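Notes from the robotics club, September.

Our entry for the Rondwood student round is a tidying task: cups on a small table, picked up one at a time and set upright. Garba Abubakar wrote the rules for our team, and I keep the logs. We work with hand-held grippers, and the arm itself (Dorota) only gets the data afterwards.
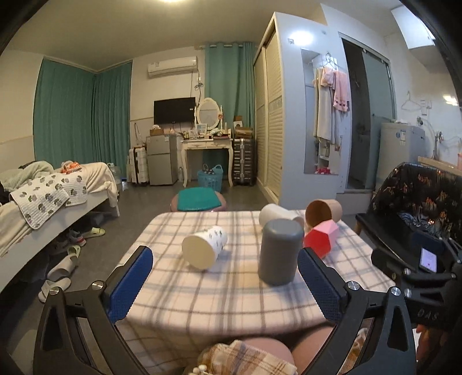
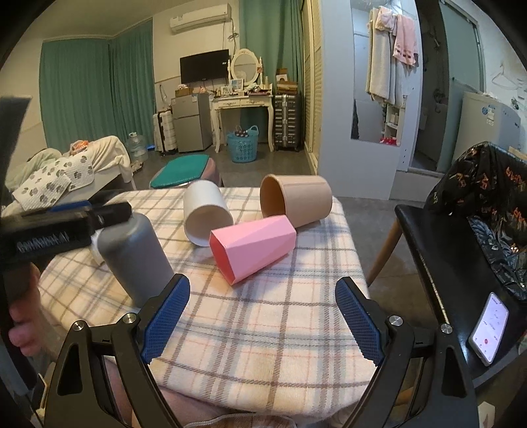 *Cup task, plaid cloth, blue pads on the fingers.*

The target was 103 clean runs. We have 84. A run is discarded if a cup leaves the table or if tracking drops out for more than 9 frames. Most of the losses so far are tracking.

Cups on their sides are the slow case. Mabli Rosser wants the fingers to approach across the rim, and I have been taking them along the body, so the two sets are now labelled separately. The old Flunel script could not handle two labels per folder. I rewrote the import and left the rest alone.

Training on the first batch stopped improving at step 876. I have not found out why. Next job is to rerun it with Mabli's set only, then send both logs to Dafis before the club meets again.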